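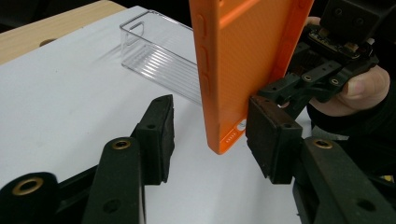 I'd been meaning to get over to the shared workshop at Potcombe since the spring, and last Tuesday I finally caught the bus. It's two rooms above the old seed merchant's, up a staircase that would finish off anyone carrying a lathe, and the robot build has taken over the back one completely. Wolfram Fröhlich was running things that evening. Most of the work was going on at a white table, with an orange thing like a phone in a rubbery case held upright between the black pads of the hand-held grippers, and a clear plastic bin lying behind it. One of the pads is pretty scuffed already, which I found rather cheering!

The idea is to build a pair of arms at home prices that can tidy a bench. They call it Cuautle (I asked twice how to say it and still get it wrong). The hand-held grippers come first - a person does the job with them, over and over, and the arms are meant to learn from the recordings later on. Wolfram reckons they need 70 good goes at each task before it's worth training anything. They had 13 for the phone job when I arrived, so there was plenty to do.

I got a turn, of course. It's much harder than it looks! You squeeze and the fingers close nicely enough, but your wrist wants to do all the things a wrist does and the machine won't have one as clever as yours, so you have to move like somebody wearing a plaster cast. I dropped the first thing I picked up and was told to start again. By my fourth go I'd stopped holding my breath.

The arms themselves live on a shelf by the window and only one has motors in so far. The other is waiting on a gearbox from Hevadard, who have sent the wrong one twice. There was a long grumble about that over the tea, and another about whether printed links are stiff enough or whether they should pay the people at Sudport to cut them in aluminium. I kept out of it and ate the flapjack.

If you fancy a look, they're open from 8 in the evening and it costs nothing to watch, though there's a jar by the kettle. Bring a jumper, even in August. The number 9 bus stops right outside, but the last one back goes earlier than the timetable says and I ended up walking to the station with somebody's spare soldering iron in my bag. I'm taking it back next week.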